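Reporting success rates for a two-arm tabletop task: whole-task or per-stage?

Posted in Research Methods, February 20, 2020
Tags: manipulation, evaluation, imitation learning

Kartini Khoo

Our group is preparing a report on a policy trained from teleoperated demonstrations, and we would be grateful for guidance on how the results ought to be presented. The platform is a two-arm system running the Woritz controller, with a head camera as the principal input. The training set consists of 300 demonstrations, all recorded on the same white table.

The task under evaluation is described in our protocol as "stir and return". The policy is required to grasp a teaspoon lying in a saucer, carry it to a mug, stir, and put the spoon back in the saucer. A glass cup of coffee beans is placed close by as a distractor and must not be touched. The positions of all items are varied between trials according to a printed list.

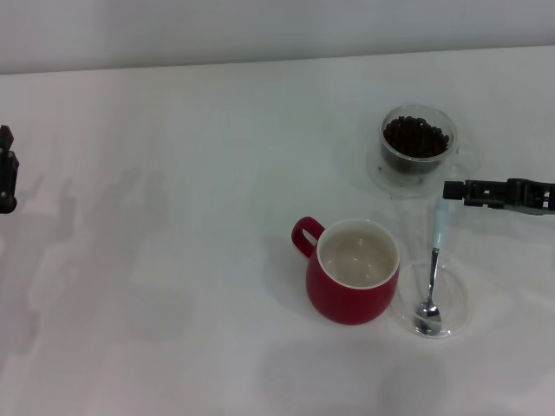

Right gripper near the spoon handle, with the red mug and the cup of beans alongside.

We carried out 101 evaluation trials. Under our present rule a trial is either a success or a failure, and a failure at the grasp counts the same as a failure at the final placement. One reviewer within the department considers this too coarse. Another considers that scoring by stage would allow us to present a weak result in a favourable light. The two views have now been put to us in writing and we are required to answer both.

Two further points may be relevant. Firstly, both the cup and the saucers are of clear glass, and we suspect that the policy locates the saucer less reliably than it locates the mug. Secondly, the left arm has no part in this task, although its actions are still predicted by the network. Should its movements be reported at all?

Any reference to established practice would be appreciated.

Nadiia Lysenko

I would advise reporting both measures, with the whole-task rate given first and in the abstract. The stage figures should then appear in a table, each stated as a proportion of the trials that reached that stage, with the number of such trials printed beside it. Readers can be misled when the later stages are shown as percentages only. A placement rate calculated from a handful of surviving trials looks very respectable until the denominator is seen.

The stages must be defined in writing before the trials are scored. In your case I would suggest grasp, transfer, stir and return. If the definitions were drawn up after the recordings had been viewed, this should be stated plainly in the report. It would also be preferable for a second person to score the recordings without knowing which checkpoint produced them, and for disagreements to be listed.

Contact with the distractor should be kept as a separate column. A trial in which the spoon is returned correctly but the bean cup has been nudged is a success under some protocols and a failure under others, and your readers will wish to apply their own rule.

As regards the glass, a suspicion of this kind can be tested at modest cost. Repeat part of the printed list with opaque saucers of the same diameter, leave everything else unchanged, and compare the return stage alone. Please do not change the mug during the same session. We made that mistake in the Lau study and the comparison had to be withdrawn. I would also record the lighting, as the arms can throw large shadows on a pale table and these alter the appearance of a clear rim.

The left arm should be mentioned. One sentence will suffice if it remained clear of the objects throughout. If it drifted, give the largest displacement observed.

Pometti

We use whole task only. It is simpler and there are fewer arguments. With 101 trials you should put a confidence interval on it, whichever way you decide. Our last set was 700 trials on the Zument bench and the interval was still wider than people expected.

Kartini Khoo

Thank you both. The stage definitions were written beforehand, though "stir" was described only as "visible motion of the spoon inside the mug", and I accept that this requires tightening. We shall enquire about opaque saucers.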